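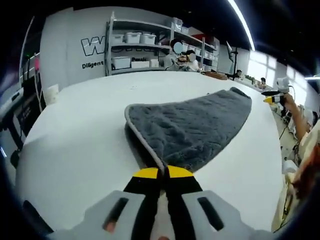 Towel Folding Report, Section 3: Large Towels

The dark gray fleece towel was harder to fold than the thin cotton ones. The pile is thick and the corners are bulky. We set a limit of 50 seconds per fold and finished inside it on 3 tries.
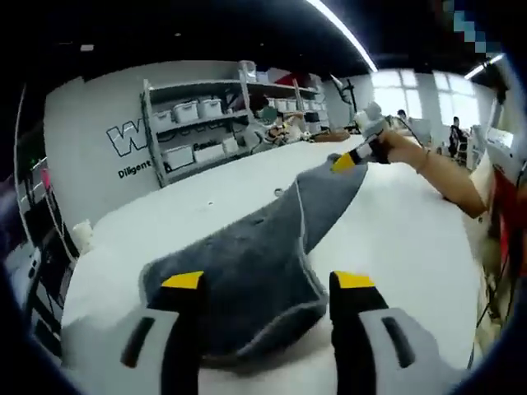 Household Tasks Group, Team Skenura
Wubit Lemma, Siamak Jafarzadeh, Eldana Fikre

Gripping the towel at opposite ends worked best for us. The lighter edge binding made the corners easier to find. Next we want to repeat the July folds with a smaller towel and compare the times.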